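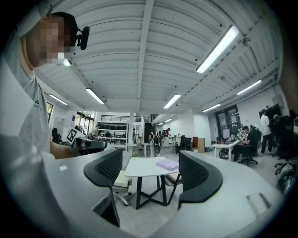
Home | Products | Set-up Guides | Downloads | Contact

Section 6: Connecting the Bekalik to a Game Console

Follow this section after the speakers are on their stands and the power cords are connected. If you bought the Bekalik without the Silia wireless rear pair, skip steps 9 to 12.

What you need

One high-speed HDMI cable (supplied). One optical cable (not supplied, needed only for TVs without an audio return port). The remote control with both batteries fitted. A game with a surround sound test or a sound options menu.

CAUTION: Turn off the console, the TV and the base unit at the wall before you plug in or remove any speaker wire. Bare wire ends must not touch each other or the metal back panel.

Connecting the console

1. Plug one end of the HDMI cable into the port marked TV (ARC) on the base unit.

2. Plug the other end into the HDMI port on your TV that is marked ARC or eARC. On most sets only one port carries this label.

3. Leave the console connected directly to the TV, using any other HDMI port. The Bekalik does not pass video through.

4. Turn on the TV first, then the base unit. Wait for the front light to change from amber to white.

5. Open the sound menu on the TV and choose the external speaker or receiver option. The wording differs between brands.

6. Set the TV's digital output to Bitstream or Pass-through. If it is left on PCM, many TVs will send two channels only and the rear speakers will stay silent.

7. Turn on the console and open its audio settings. Choose 5.1 surround. If the console asks for a format, pick Dolby Digital.

8. Press GAME on the remote. The display shows GM for a few seconds.

Note: Game mode turns off the dialogue leveler and shortens the audio delay. Movies played through the console may sound better with the leveler on – press MODE to bring it back.

Pairing the Silia rear speakers

9. Place the rear speakers slightly behind your seat, one on each side, and plug them in.

10. Hold LINK on the base unit until the display blinks.

11. Press the button on the back of the left speaker once, then do the same on the right. Each light stops blinking when the speaker has joined.

12. Run the test tone from the SETUP menu. If left and right are swapped, choose SWAP REAR. You do not need to move the speakers.

Setting the bass level

The subwoofer crossover is set to 127 Hz at the factory. This suits most rooms. If footsteps and engine sounds seem to come from the subwoofer itself, lower the crossover one step at a time in SETUP > BASS. Apartment users may prefer the NIGHT setting, which also limits sudden loud effects.

CAUTION: Keep the volume low the first time you start a game after changing these settings. Title screens are often louder than console menus.

If there is no sound

Check that ARC or HDMI control is turned on in the TV's system menu. Some TVs turn it off after a software update. If that does not help, unplug the HDMI cable at both ends, wait a minute, and connect it again. TVs without ARC need the optical cable and the OPT input.

If sound lags behind the picture, set AUDIO DELAY to zero on the base unit and turn on the TV's own game mode.

Guide text by Man-lok Chung. Last revised Wednesday, June 19, 2019. Wall mounting is covered in Section 7.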